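Lilleso Tabletop Set

Overview

Lilleso is a collection of pictures of small household things on tables: coasters, mats, trays, napkins and the like. It was put together for people who work on setting and clearing tables, and for anyone who needs ordinary table surfaces in varied light. The current release has 2000 pictures from 39 tables.

Version 1.2, Tuesday, March 25, 2025.

What is on the tables

Most tables are wood, pale or mid-brown, with a few painted ones from the Dunstan rooms. Objects are listed in objects.csv under plain names (coaster, place mat, jug). Material is given only where we know it - otherwise the column is blank.

Coasters come up in 351 pictures. They may be single, side by side or stacked. A stack is entered as one row, with the number of pieces in the "stack" column, so two bamboo coasters lying one on the other have the value 2. Cutout patterns are noted as yes or no. We do not name the pattern.
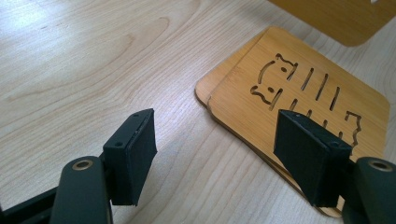

Known problems

Pale tabletops lose their grain where the light is strong. These pictures are kept and have "bright" in the notes column.

Grain lines and growth rings in the wood were sometimes marked as stains in version 1.1. The Taltgate tables have been checked again and corrected, the Praltbridge ones have not.

Place mats and large coasters overlap in size. We went by what the household called them.

Files

objects.csv - one row per object or stack
tables.csv - surface, colour, room
notes.txt - changes between versions

The next release is planned for May and will add trays with handles.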